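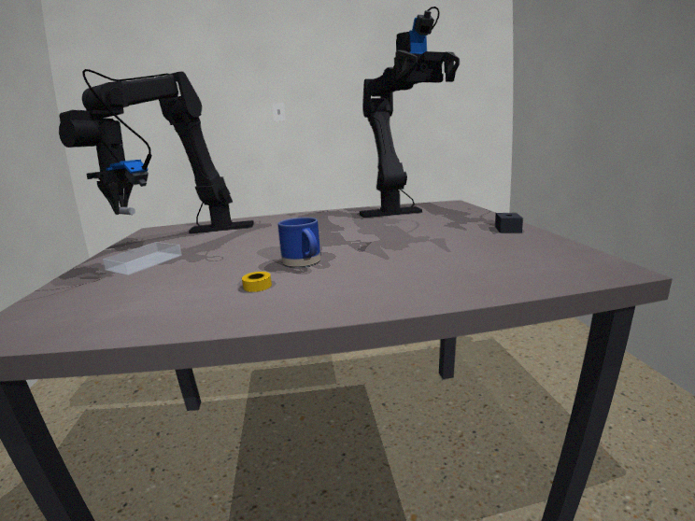 Getting a decent picture out of a new TV

The picture mode your set arrives in was chosen to win a fight under showroom lights. Find the menu and pick Movie, Cinema or whatever solemn word your maker prefers. It'll look yellow and dim. Give it two evenings before you change it back.

Turn off motion smoothing. Every brand hides it under a different name, and on my Eller it sat four menus down, next to the settings for a soundbar I don't own. Leave it on for hockey if you must.
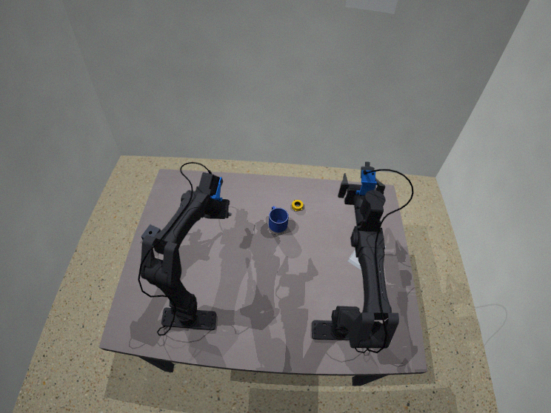 Sharpness is next. Sensible people assume more is better, and then wonder why every actor has a faint white halo. Drop it to zero, then bring it up until subtitles look clean and stop there.

Backlight is for the room, brightness is for the blacks. Set the first one after dark, at the hour you really watch. Mine lives at 53 in the evening and 90 on a sunny afternoon, saved as two separate modes.

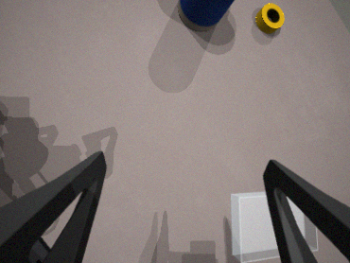
Gray tabletop, blue cylinder, long soft shadow.

Dust the screen with a dry microfiber cloth, set off and cool. Glass cleaner belongs on glass, and most screens aren't. I learned this on a Clirell that cost me 308 dollars secondhand and has had a cloudy patch ever since, right where the weatherman stands.

Write your settings on an index card and tape it to the back of the set. Updates have a way of tidying them up for you.
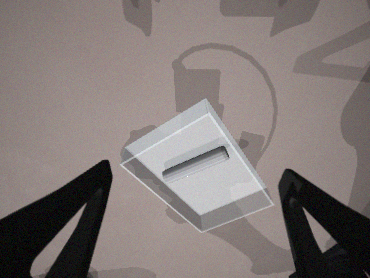

Sivakumar wrote in to say the card is fine, but a phone snapshot of each menu page is quicker and survives moving house. Fair enough. Mine fell behind the cabinet in September and I haven't gone in after it.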